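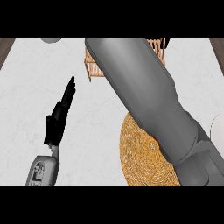 Telma Retamal

Filed under: Robotics / Learning from Examples
9 min read
2 comments · 7 shares

3. Gathering the examples

3.1 Working in simulation

All of the examples used in this paper were gathered in simulation, in a set of furnished rooms that we call Pondach. We went back and forth on this for longer than I would like to admit. Pilar Vergara, who built most of the rooms, argued from the start that a learning system meant for homes ought to see things that homes contain, even when those things have nothing to do with the task, and in the end the rest of us came around to her way of thinking -- and were glad we did. Figure 1 is a rendered view over the two arms, with a round woven rug at the lower right and a slatted wooden piece standing farther back on the pale floor. Neither one is a target in the tasks reported in this section. They are simply part of the room, and the system has to learn to live with them.

Figure 1. Downward view of a Pondach room. The left gripper is empty and held over open floor; the right arm reaches across the rug.

3.2 Driving the arms

Each example was recorded by a person steering both arms at once through a pair of hand controllers, using a small program called Foner that Leandro Huenchumán wrote for an earlier project and kindly patched up for this one. We asked our operators to move at whatever pace felt comfortable, and to start over whenever they felt lost. Sólveig Hedegaard and Valentina Retamal did most of the driving, usually in the morning, and between them they recorded 2625 attempts. After the attempts that ended early or missed the goal were set aside, 787 remained for training. That is a smaller share than we had hoped for, and we say more about it in Section 5.

One difficulty deserves a few words here, as it shaped a good deal of what followed. From a high viewpoint, the nearer arm can take up a great deal of the picture. In Figure 1 the right arm hides much of the rug and part of the slatted piece behind it, and an operator who has only this view to go by must guess at what lies underneath. Our first operators guessed wrong fairly often, and they told us so. We therefore gave them a second view from the side, which they could call up whenever they wished, but we left it out of the training input. The system learns from the high view alone.

3.3 What was kept with each example

For every attempt we stored the rendered views, the joint positions of both arms, the state of each gripper, and a short note typed by the operator at the end. The notes were Valentina's idea, and they have been a real pleasure to read. Stretches in which one arm waits while the other works were kept in full -- an earlier version of our cleanup script, Durker, trimmed them away, and the trained system then had trouble holding an idle arm still. Putting them back took us almost all of November, and the results in Section 4 use the restored set throughout.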